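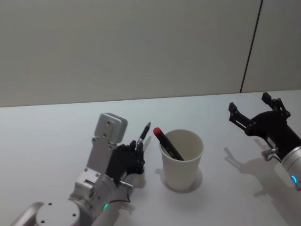
Vusumuzi Gumede wrote to me that one cup for pens is enough for any desk, and that if I need a second cup, I have too many pens. He left this under my post about the drawer, and I thought about it for several evenings.

My first answer was going to be no. I like pens. When I moved to Brerkby I brought them in a shoe box, together with rubber bands, two broken rulers and the caps of markers I did not own anymore. But he made me curious, so I took the box to the table after dinner and counted. There were 118. I counted again in the morning with coffee, because I did not believe it, and it was the same.

Then I tried every one on the back of an old envelope. It is slow work but I enjoyed it. Some pens needed a little circle before the ink came, and I gave them a second chance — not a third. The dry ones went into a bag. The ones that write but that I hate to hold (very thin, or with the sticky rubber) I put aside for the language school on Itetti Street, where they always ask for pens at the front desk.

For holding what stays I like a white cup, the simple kind, without any handle or picture. I had before a heavy ceramic jar from Sinaga, very beautiful, but it was so deep that short pens went down to the bottom and I had to turn it over to get them. In a cup like that a thick marker leans on the rim and its end comes out, so I can take it without looking. Also, when the cup gets ink inside, I change it and I am not sad.

A black marker is the one I use most. I write on jars, on moving boxes, on the bags for the freezer. The slim pens are for letters and for my notebook, and I keep fewer of them now than I thought I could. In the end nine pens and markers stayed. My sister Kara took five others before I could decide about them, so I do not know if they would have passed.

Pencils I did not touch yet. They live in a different box in the hallway, and I am a little afraid of it. Maybe in December, when it is dark early and I am at home more.

So, Vusumuzi, you were right about the one cup. I still keep the ceramic jar, though. It has wooden spoons in it and stands next to the stove.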